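Minutes of the February meeting, Tornudero Shared Workshop
Reading time: 4 minutes

We got going a little after seven, once the kettle had been round twice and everybody had found a chair that didn't wobble. It was lovely to see so many faces on a wet Friday evening, including several people who normally only manage the summer meetings. The minutes of the last meeting were read and agreed, with one correction: the door code reminder should have gone under Safety and not under Refreshments.

Matters arising. The new shelves by the side door are up and everyone likes them. The label maker is still missing. If it went home in your bag by accident (it happens to all of us!), please just leave it on the front desk and no more will be said.

The white table. Most of the evening went on this, and it was a good, friendly discussion even when we disagreed. The table gets a great deal of use and the top is beginning to show it. There are faint scuffs here and there, and the gray smudge near the middle was brought up again. One member thinks it is only dulled finish and will polish out. Another is quite sure it is a stain and that we should learn to love it. It was agreed to try warm water and a drop of dish soap on it first, then baking soda on a soft cloth, and to stop there. No scouring pads, please, and nothing with bleach in it.

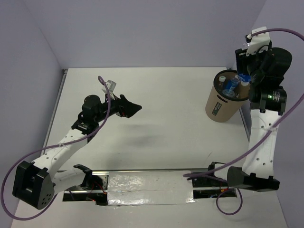

We then talked about whether to replace the top altogether. Girkard quoted us $1094 for a new one, fitted, which made a few people put their cookies down. Suvarna can supply a wipe-clean mat cut to size for $118, and they were kind enough to send a sample, which was passed around and bent and sniffed and generally approved of. The feeling of the room was that the mat is plenty for now and that we can come back to the bigger question in the fall. Agreed, with one person against, who would like it noted that mats curl at the corners.

The walls around the table came up too. Several people are fond of the pale lavender-gray and find it restful to work beside, and a couple would like something brighter. After a long and cheerful detour into everybody's kitchens at home, we decided to leave the color alone. The thin metal trim along the left and the back does need going over with a dry brush more often, as crumbs of eraser and bits of tape do like to settle in along there.

Tidying up. Could we all please clear the white surface of our own bits and pieces before leaving, even if we mean to be back first thing in the morning? It makes such a difference to whoever has the early slot. Mugs are to live on the side counter. It was suggested that we allow up to 20 minutes at the end of each session for wiping down and sweeping, and this was agreed very happily by those who usually end up doing it alone.

Booking. The Listeo calendar is working well for most of us, though a few members are still writing themselves into the paper book as well, and the two don't always match. From the start of next month the paper book goes in the drawer. Anyone who would like a hand getting set up should come along half an hour before the next meeting and we'll go through it together, slowly.

Any other business. A request for softer light bulbs was put over to next time. There are 14 clean dust cloths in the cupboard under the sink, all washed and folded, and a warm thank-you goes to the person who took them home in a trash bag and brought them back smelling of lavender.

The meeting closed at ten past nine. Next meeting same time, same place, and someone else's turn to bring the milk.

Recent posts
Minutes of the January meeting
Getting started with the Listeo calendar
Where things live: a guide to the cupboards
Looking for a label maker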